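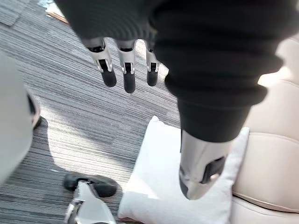 Week 6: Printmaking and the problem of the edition

Last time I ran out of room before we got to editions, so let's start there, and please bring the Polák reading again because I'm going to lean on it (pages 2 through the end of the first section is plenty).

An edition is a promise. When Branislav Vávra wrote "300" under his Wallonport etchings, he was telling buyers that no more would be pulled from those plates. Fine. Except that the Nandell catalog lists only 177 signed impressions, and I've gone back and forth for years over what happened to the rest. My guess is he never printed them! Plenty of artists number as they go and lose interest, or lose the studio.

Terms you need to be comfortable with: artist's proof (kept outside the numbered run), state (a version of the plate before the next round of changes), and cancellation proof (pulled after the plate is scratched through, to show it's finished). People mix up "state" and "edition" on every paper I grade, so write that one down twice.

Then look at the Titano portfolio, which is six lithographs, all from the same stone, reground between images. Compare the blacks in the first sheet and the last. I find the last one flat and a bit tired, but half of you will disagree and I'd love to hear why.

For discussion: does a small edition make a print better, or only more expensive? I used to have a firm answer to this.

Short response paper, 2 pages, due the first class in November. Pick one print from the study room and tell me how you know what process made it. Plate marks, ink sitting up on the paper, grain, whatever you can find with a loupe. Loupes are at the front desk, and they do want them back.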